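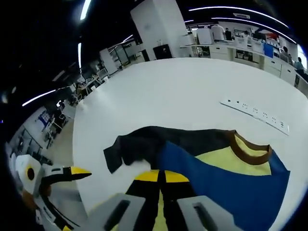 Figura 3. Prenda multicolor sobre la mesa de demostración, con las dos pinzas manuales.

4. Puesto de demostración: manipulación de prendas

Esta sección se aplica a las visitas guiadas y jornadas de puertas abiertas que se celebran en la sala de Kestthorpe. El puesto utiliza dos pinzas manuales Illia, montadas y calibradas según la sección 3. Revisión del texto: diciembre de 2023.

4.1 Preparación de la mesa

1. Despeje la zona central del tablero. Los accesorios que deban permanecer en la mesa se colocan fuera del recorrido de las pinzas.
2. Extienda la prenda con el cuello hacia el lado opuesto al operador principal. Las arrugas leves son admisibles.
3. Encienda primero la pinza A y después la B. Espere a que el registrador Chong muestre ambas unidades como activas.
4. Abra y cierre cada pinza 2 veces en vacío. Si el valor de apertura no vuelve a cero, repita la calibración (3.4).

PRECAUCIÓN: Mantenga los dedos fuera de las mordazas durante la comprobación en vacío.

4.2 Posición de los operadores

El operador principal trabaja desde el borde de la mesa. El segundo operador se sitúa a un lado y entra con la pinza en sentido transversal, a la altura del pecho o del hombro de la prenda. Cuando el puesto lo atiendan dos personas, ambas deben acordar antes del inicio quién cierra primero.

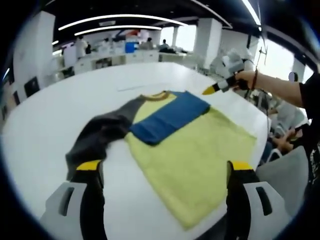 Los cables que pasen junto al segundo operador deben tener holgura suficiente para todo el recorrido del brazo. Un cable tenso desplaza la lectura de posición y obliga a descartar la toma. Los visitantes permanecen a 40 cm del borde de la mesa como mínimo, salvo durante el turno de prueba (4.5).

4.3 Secuencia de estirado

1. Inicie la grabación en el registrador Chong y anuncie el comienzo en voz alta.
2. Acerque la pinza principal al extremo próximo de la prenda, con los dedos abiertos.
3. Cierre sobre la tela sin presionar el tablero.
4. El segundo operador pinza el extremo opuesto y tira hasta que la tela quede extendida entre ambos puntos.
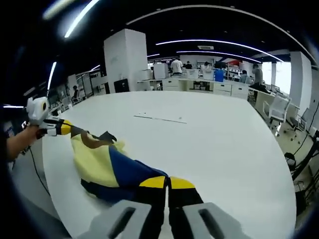

5. Mantenga la tensión hasta que el registrador emita la señal. No eleve la prenda en esta fase.
6. Abra las dos pinzas y retírelas por el mismo camino de entrada.

NOTA: Si la tela se escapa, no detenga la grabación. Marque la toma con el código 71 y continúe.

4.4 Secuencia de agrupado

Se parte de ropa amontonada, sin orden previo. El operador principal introduce los dedos de la pinza por el borde delantero del montón, con las puntas amarillas a la vista. La segunda pinza espera en alto, sin tocar la ropa. 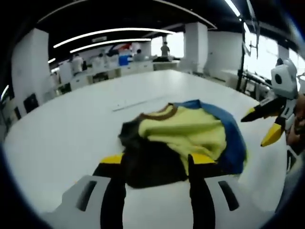
La espera termina cuando el operador principal confirma el agarre. Hasta ese momento el segundo operador no debe bajar la pinza, aunque el montón se desplace. En la demostración de julio, en Gunivach, la mayor parte de las tomas descartadas se debió a una bajada anticipada.

4.5 Turno de prueba para visitantes

1. Entregue al visitante únicamente la pinza B.
2. Indique el punto de agarre antes de que acerque la pinza a la mesa.
3. Guarde las tomas en la carpeta VISITAS. No las mezcle con las del personal.

Para el apagado del puesto, véase 5.1.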